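Packaging Test Technician (Closures), full-time
Nornard Contract Packaging Laboratory
Posted Nov 10, 2019
Reference: 107

Nornard tests consumer packaging for manufacturers of household and personal care goods. The closures group measures opening force, closing force, seal integrity and hinge fatigue on small rigid containers. One technician position is open, reporting to Halina Szczepańska, closures group lead.

Duties

Prepare and condition samples according to the written test plan. Run torque, top-load and leak tests. Record results in the lab database on the day of the test. Inspect hinges and sealing surfaces under magnification and classify defects using the group's defect list. Calibrate torque meters and force gauges on the posted schedule. Write the methods and results sections of client reports. Keep retained samples labeled and in order.

Current work includes a comparison of flip-top lids for Vandard and a shelf-life study for Zulline. The Zulline study runs through December, and the person hired will take over its weekly measurements.
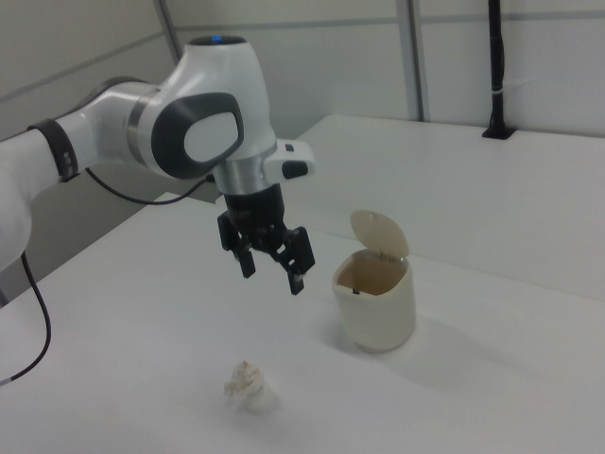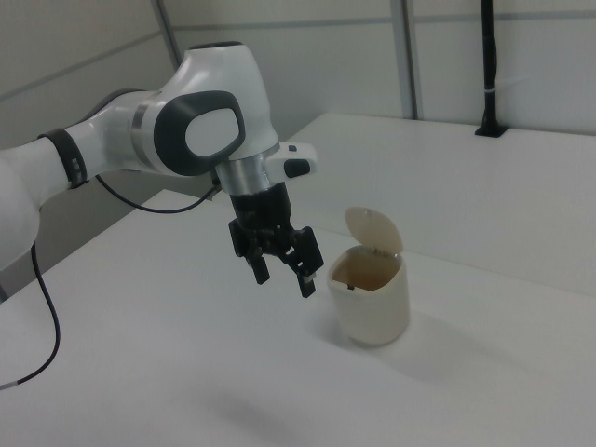 Requirements

Two-year degree in packaging, materials, mechanical technology or a related field, or equivalent work experience. Ability to read engineering drawings, including tolerances. Working knowledge of spreadsheets and basic statistics (mean, standard deviation, control charts). Clear written English. Ability to lift 40 pounds and to stand for most of a shift.

Experience with hinge fatigue testing or injection-molded parts is preferred. Training is given on all in-house methods. New technicians work under supervision until they have completed 11 method sign-offs.

Terms

Hours are 40 per week, day shift. Overtime is occasional and paid at the legal rate. Health coverage starts on the first day of employment. Safety shoes and eyewear are supplied. The position is on site at the Shao Road building; remote work is not available. Parking is free.

How to apply

Send a resume and a cover letter of one page to Kacper Pawlak, Human Resources, Nornard, Shao Road. Put the reference number on both. List the test equipment you have used and state whether you performed calibration on it. Do not send certificates or letters of recommendation at this stage.

Selected applicants will be invited to an interview and a practical exercise lasting 100 minutes in total. The exercise covers caliper measurement, recording of data and a short written summary. Applicants may bring their own calculator. Travel costs for the interview are not reimbursed.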